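Elmarie Venter has run the evening access course at Skirkell College for three years, and she still interviews every applicant herself.

"It takes most of March," she says. "I want to hear why they left school and what they'd like to study. The form doesn't have room for that."

The course is for adults who want a university place but have no A-levels. Classes meet on two evenings a week, with a study session on Friday for anyone who has fallen behind. Over 90 people applied for the coming year.

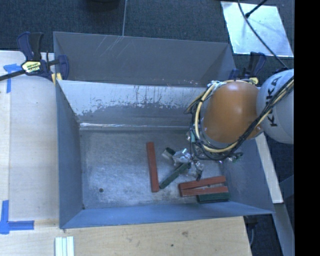
Venter would like to take more of them. "We could fill another group tomorrow, but I'd need a second maths tutor. Raed Awwad teaches all of it at the moment and he's full."

Childcare is the other difficulty. Naledi Motaung, who finished the course last summer and is now reading history, had to bring her son to several classes.

"He sat at the back with his colouring," Motaung says. "Elmarie never made a fuss. I'd have dropped out by Christmas otherwise."

Venter has asked the college for a crèche on teaching nights and expects an answer before term starts. Applications for the remaining places close at 5pm on the last day of the month.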